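Kadlec Home Renovation Notes
Data card, release 2

Summary

Kadlec Home Renovation Notes is a collection of written records on the repair and finishing of rooms in private homes. Each record covers one job, such as laying a floor, hanging a door or replacing a kitchen counter, and gives the order of work, the materials bought and the time spent. The collection is maintained by Mornen and is meant for people who study how household repair work is planned and described. Release 2 was issued on July 19, 2024 and replaces the first release in full.

Contents

The release holds 900 records. Of these, 895 are complete and five lack the materials list. The incomplete records have been kept because their work notes are usable; they carry the value "partial" in the status field.

Records are stored as plain text, one per file, in a folder named records. A single table, index.csv, lists every record with the fields below.

record_id: a unique number, not reused between releases
room: kitchen, bedroom, hallway, basement, garage or other
job_type: one of 19 job types, listed in job_types.txt
materials: items bought for the job, separated by semicolons
hours: working time as written down by the person who did the work
status: complete or partial

Sources

Records came from two written collections. The Ikeck collection consists of job sheets filled in by small renovation contractors. The Edis collection consists of notebooks kept by homeowners during their own projects. The two differ in style. Ikeck sheets are short and follow a fixed order, while Edis notebooks wander, repeat themselves and often stop for several weeks between one coat of paint and the next. No attempt was made to bring them into one style.

Ceiling work is handled as its own job type in this release. In the first release it was filed under walls, and users who relied on that grouping will need to adjust their queries. The new type takes in flat drywall, tongue-and-groove boards, suspended tiles and ribbed panels, together with any lighting put up as part of the same job.
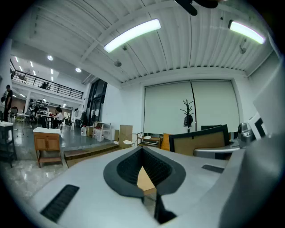
Ribbed ceiling panels with fluorescent light fixtures.

Where a ceiling job and an electrical job were written up on one sheet, the record has been filed under whichever took more hours. The other job is named in the first line of the text.

Preparation

Handwritten pages were typed in full and checked once against the original. Spelling was corrected only where a word could not otherwise be read. Measurements appear in the units the writer used - feet and inches in most cases, with metric figures in a small part of the Edis notebooks. Names, street addresses and telephone numbers were removed during typing. Prices were kept, without correction for inflation.

Suggested uses

The records are suited to studies of work planning, comparisons of professional and amateur practice, and teaching in building trades courses. They may also be used to test software that sorts or searches short technical texts.

Limitations

The hours field should be read with care. Contractors tended to round to the half day, and homeowners frequently left out cleanup. Kitchens are heavily represented and garages are not. The records describe what people did, including work that would not pass inspection, and must not be used as instructions for electrical, gas or structural work.

Changes since the first release

Duplicate Ikeck sheets removed.
Ceiling work separated from walls.
Status field added in June, after the final check of the materials lists.
Line endings made uniform in all text files.

Terms

The collection may be copied and used for research and teaching, provided that Mornen is credited and the release number is given. Altered versions must be marked as such and may not be distributed under the Kadlec name. Errors should be reported to Mornen in writing, with the record_id and the line in question.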